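3.2 Advice given at the point of prescribing

Records from six community pharmacies in and near Petlow were examined for the first part of the study. Each pharmacy kept a paper log of the advice handed out with short courses of antibiotics, and staff were asked to note whether the patient had been told to finish the course, to return leftover tablets, or neither. Over 1000 entries were usable. Entries with no drug name were left out, as were repeat supplies for long-term conditions.

Advice to finish the course was logged far more often than advice on returning tablets. Two of the pharmacies had almost no entries of the second kind. When asked, staff at both said that the returns bin was kept in the dispensary and that patients did not see it. Hughes (2017) reported much the same in an earlier survey of rural practices, although her sample did not include pharmacies attached to a surgery.

Patients who had been given a printed leaflet were more likely to recall the advice at the follow-up call than those who had only been told it. The difference was smaller among patients over 65. We did not ask whether the leaflet had been read on the day or later, and the logs do not help on this point.

3.3 Questions about food and drink

A free-text column in the log was meant for side effects. In practice it was mostly used for questions about meals. Patients asked whether tablets should be taken before or after eating, whether milk was allowed, and whether a change of diet would help with an upset stomach. The Flerkamar leaflet deals with milk and alcohol but says nothing about vegetables or fibre, which came up in the September entries at four of the pharmacies.

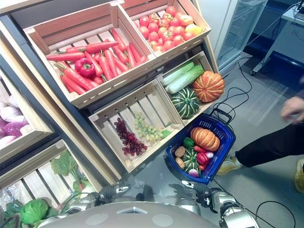 Figure 2. Fresh vegetables on display, including carrots, tomatoes and napa cabbage.

Answers to these questions varied between sites. Some staff gave general advice to eat as normal, while others referred the patient back to the prescriber. The wording of the logs was too brief to judge whether the advice was correct in each case, so the answers were coded only as given, referred or not recorded. The coding was done by Lleucu Hughes and checked against the original sheets by a second reader. Disagreements were settled by discussion before the follow-up data were opened.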